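Small Works Automation forum > Buying and Budgeting > Second arm or better grippers? Need to put a number in by May

benchmonkey_uk
Posted 08:14

Morning all. Long-time reader, first-time beggar.

We are a small outfit in Hitstead. We run two arms on a wooden bench and we mostly do fiddly kitting work: pick things up, put them in trays, try not to swear. I have to put in a request for next year's kit and I have been told the figure is £3,623, which somebody upstairs arrived at by a method they won't share.

Options as I see them:

Plaltus fingers, a full set for both arms, plus spares.
A Clorkel cable handling kit, which is a soft pad set and a lot of brochure.
Put the whole lot towards a third arm and go back next year with my hat out.

The thing that eats our hours is cable. Rigid parts we can live with. Anything floppy lying over something pointy and we are there till teatime. This is the sort of job I mean, pin headers in trays with yellow cable draped over the top:

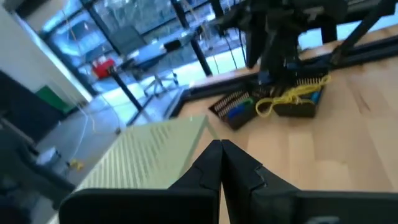

Torquewrench_Tim: Don't buy a third arm. You'll have three arms that can't pick up a cable. I did precisely this and the third one now has a very nice dust cover.

benchmonkey_uk
Posted 08:41

Fair. Though it would look good when visitors come round.

gantry_gran
Posted 09:02

I'd disagree with Tim, a bit. A third arm is worth having if one of the first two is always waiting for the other. Have you timed it? Sit there with a flask for a morning and write down who is idle. If it's the arms, buy fingers. If it's the people, buy an arm. If it's you, keep quiet and buy biscuits.

As for Clorkel, the pads are decent. They wear. Budget for 4 replacement sets a year on top of the kit, and look at the price of those before you look at the price of anything else. The kit is cheap for the same reason printers are cheap.

sparepartsdave
Posted 09:20

4 sets?? We get by on 2. What are you gripping, gravel?

gantry_gran
Posted 09:26

Castings. So yes, more or less.

Torquewrench_Tim
Posted 09:33

Going back to the original question. Plaltus are fine, I have nothing against them, but ask about delivery before you get attached. Ours took 6 weeks and the screws came separately, in their own box, with their own invoice. If your money has to be spent by a certain date, "ordered" and "arrived" may not be the same thing to whoever signs it off.

Also you've left out mounting, cables, a spare power supply and somebody's time to fit it all. Everyone does. Put a line in for it or it comes out of the tea fund.

benchmonkey_uk
Posted 10:05

Good point on the delivery, I'd assumed next week like a fool.

On timing: I haven't done it properly, but I have a fair idea. Swapping between jobs is what kills us. On the pin headers everything is small and hard, and then we go over to a job where it's loops of tubing and flat boxes and the fingers that were right an hour ago are wrong. The other half of my week looks more like this, with the tubing lying across a Crayola box:

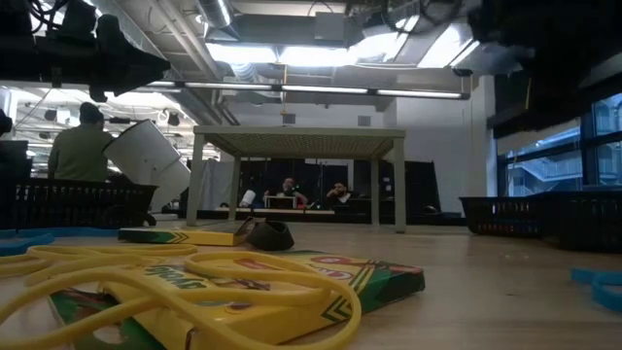 So whatever I buy has to cope with both, or be quick to change over. At the moment changing fingers means an Allen key, a torch and a short period of reflection. Has anyone used the Russo quick-change plates? They would eat a good chunk of the budget before I'd bought a single finger to put on them, and I can already hear the question from upstairs about why I've spent the money on a bit that goes between two other bits.

sparepartsdave
Posted 10:19

We have Russo plates. I like them. Change takes a minute, and you do it more often when it's easy, so people stop trying to force one set of fingers to do every job. Downside is the extra weight at the wrist and a bit of extra reach, so your careful positions all need doing again. Set a day aside for that. Set two aside if it's your first go.

gantry_gran
Posted 10:31

Not convinced. That's a lot of plate for a bench with two arms. I'd get one good middling set of fingers with soft tips, see how far it goes, and keep the rest back for breakages. You will have breakages.

sparepartsdave
Posted 10:34

Middling fingers do both jobs badly. Ask me how many I have in the drawer.

gantry_gran
Posted 10:37

I'd sooner ask to buy them off you.

Torquewrench_Tim
Posted 11:12

Before you spend anything, get Plaltus and Clorkel to lend you a set. Post them a bag of your own cable and tubing and ask for a trial on that, because their demo cable is always suspiciously well behaved. If one of them won't, you've saved yourself a decision.

benchmonkey_uk
Posted 12:48

Right, have emailed both. Clorkel replied within the hour and want a call, which I take to mean a long call. Plaltus have sent an out-of-office.

Current plan is Russo plates on one arm only, one hard set of fingers, one soft set, and a line marked "fitting and sundries" that I'll defend to the last. Third arm goes on next year's list under "ambitions".

gantry_gran
Posted 12:55

One arm only is sensible. Post the quote when it comes, and I'll tell you what they've forgotten to include.

sparepartsdave
Posted 13:10

It'll be the screws.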